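Stamaseo Hand-Held Gripper Pair
Demonstration set, as shown at the Genetstead open day

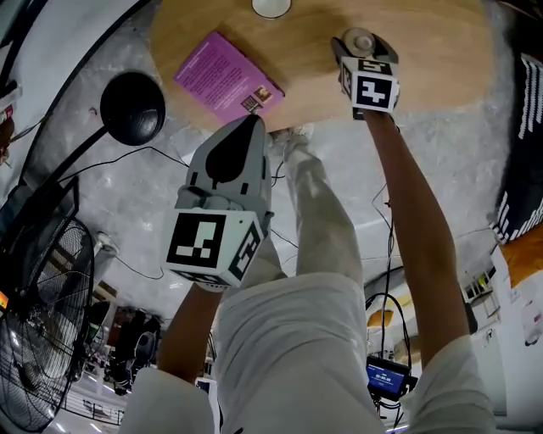

Both grippers in use at a round table, with a marker cube on each.

The Stamaseo pair is a set of two hand-held grippers for recording two-handed tasks. The operator holds one in each hand and does the job at normal working height. The recorded motion is then used to train a robot arm. No arm needs to be present while recording.

What we showed at Genetstead

The demonstration bench was an ordinary table with household items on it. Visitors watched an operator work first and could then take the grippers themselves. Each turn lasted 6 minutes, including a short briefing. Most people started with small round objects and moved on to books, which are harder. A paperback has to be held at one edge and steadied with the other gripper, and the cover bends if you squeeze too much.

The questions we heard most were about weight and hand size. The grip suits left- and right-handed users and can be adjusted without tools. Users with small hands should ask for the short trigger.

In the box

Left gripper and right gripper, light gray
Marker cubes, one fitted to each gripper
Spare jaw tips, black, 3 pairs
Calibration card
Carry case
Printed quick start guide

Specifications

Jaw opening: 66 mm
Jaw tips: tapered, replaceable
Tracking: printed patterns on the cube faces
Rated use: 2,000 hours before trigger service
Software: Cervantes recorder, license included with the pair

Setting up

Choose a table you can walk around. Light the work surface evenly and keep direct lamps off the cubes, as glare on the printed faces causes dropped tracking. Route cables away from where the operator stands. Run the calibration card once at the start of each session and again if a cube has been removed or knocked.

Keep at least one face of each cube toward the camera. If the operator's forearm covers a cube for long, the recorder marks that section and it can be trimmed afterward.

Care

Wipe the cubes with a dry cloth only. Solvent lifts the print. Replace jaw tips when the black surface looks shiny. Cubes are sold singly, but left and right use different patterns, so state which one you need when ordering.

Seeing it in person

The next open day is in October at our Nondale workshop. Places for the hands-on session are booked through the contact form. Schools and small labs can also ask for a visit at their own site. We bring the grippers and the recorder, and you provide a table and power.

Page updated 4 Jun 2019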